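Grasp planner update from the Hamport lab

The January release of Naltodine, our grasp planning package, is now on the internal server. Most of the work went into the part that picks where the fingers close. The old version fitted a box around each object and grabbed across the shortest side. That was fine for round things and poor for long ones, and it had trouble when two items shared a plate.

The new version works from the object outline and drops any grasp that would put a finger through a neighbor or the rim of the plate. It also scores each grasp by how far the wrist has to turn to get there. The arm now takes fewer odd routes over the table.
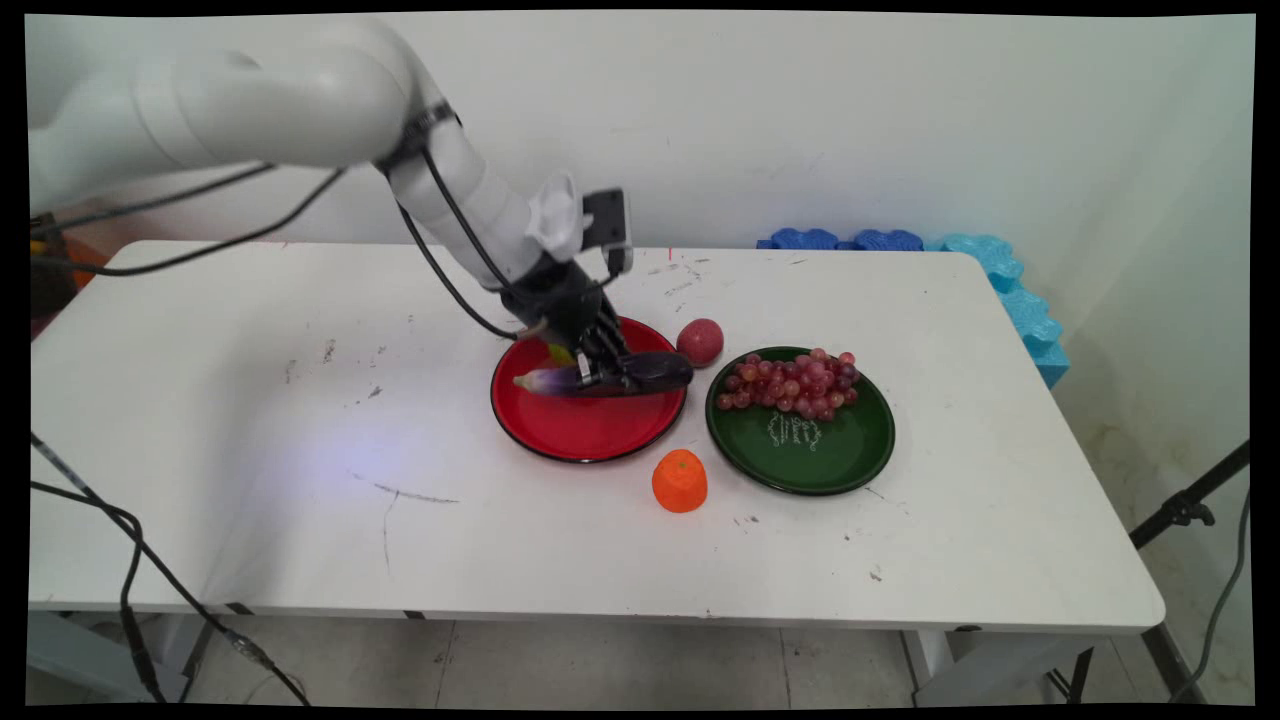

We tuned the scoring on 859 logged grasps and kept 493 more aside for checking. The logs come from plate and fruit layouts like the ones we have used since the Postum project, so older results can still be compared. If you have your own logs, the converter reads both formats, but the old one needs the camera file in the same folder.

Planning time is around 18 milliseconds per object on the desktop machine. The laptop is slower and we have not measured it properly yet.

There are 2 known problems. Shiny skins still leave holes in the depth data, and the outline step sometimes fills them in wrong – the eggplant is the usual one. Also, the planner does not reload its settings when you change the hand model, so restart it after every change. 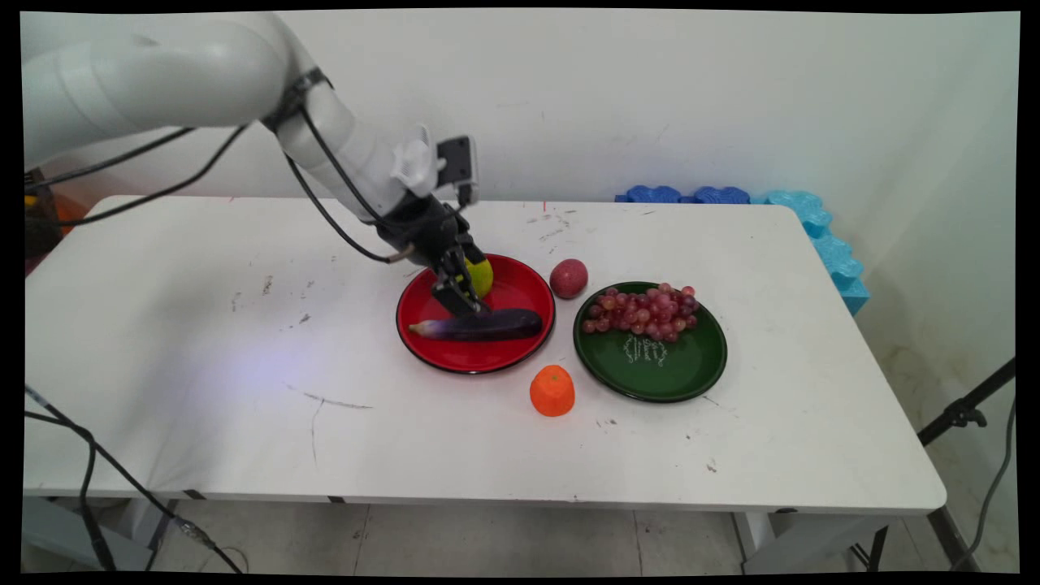
The hand closed on the yellow-green fruit, with the eggplant on the same red plate.

The Yalçınkaya branch has a first try at the depth fix. It is not merged and it will break the viewer, so please use it only if you want to help test. Reports go in the usual tracker, with the log file attached and the settings file too if you changed anything in it.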